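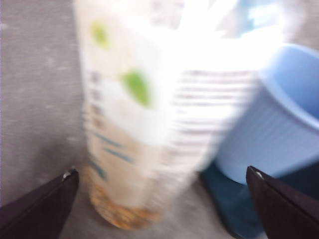 What rules do you all use for liquids around a two-arm setup? We're writing the house rules for our drinks bench at Venden and I'm stuck on the part about what can stand where. My first draft says "keep the area clear," and that's useless, because the whole point is that things are on the table. I'd like a real keep-out distance between whatever the fingers are going for and anything that could tip, like that light blue cup right by the tall wrapped package. The draft also has 600 ml as the biggest bottle we allow. Too much? I've read 117 posts on here and almost all of them are about guarding - nothing on spills!

Plunham

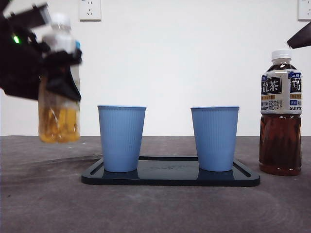

Answered by Azlan Krishnan, 2021-05-08

I'd worry less about the size of the bottle and more about the path it takes. Our rule is that a held bottle keeps its cap on for every test move, and it only travels over the table or a tray with a raised rim, never over a controller or a power strip. Wall outlets behind the bench go in the risk assessment too, even if you don't use them. We also run slow with anything liquid in the fingers, and somebody stands at the stop button the whole time. For keep-out distance, measure with the fingers wide open. We measured ours closed the first time and had to redo the whole sheet in October.

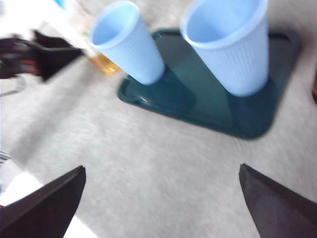

Haslam

Agree on the tray, but write down the cables as well. Ours says no loose loops on the tabletop on the side where you pour, and it's the line people break the most. Put it on the checklist you sign, not in the manual.

Sotia

we just do dry runs with empty cups first. works fine 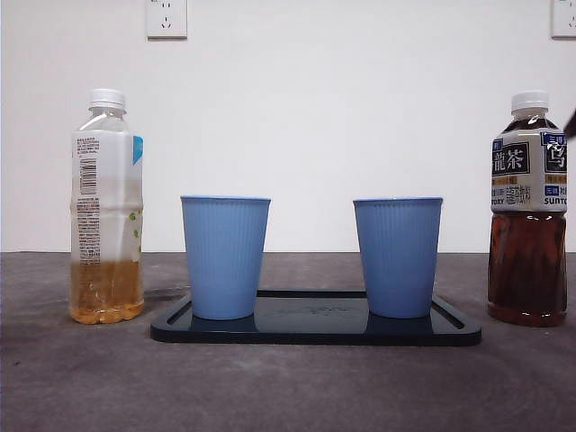

Start layout: tray in the middle, a capped bottle at each side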